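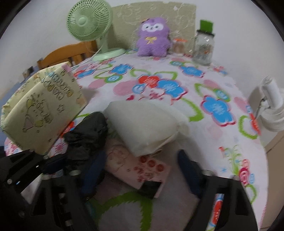

A table fan is a small electric fan made to stand on a desk, table or shelf. It consists of a motor, a set of blades, a protective grille and a weighted or widened base. Many household models are finished in pale colors, such as mint green, with a round head carried on a short neck above an oval base. Corded types draw power from a wall outlet, while others run on rechargeable batteries. Most offer at least 2 speeds, and some turn from side to side.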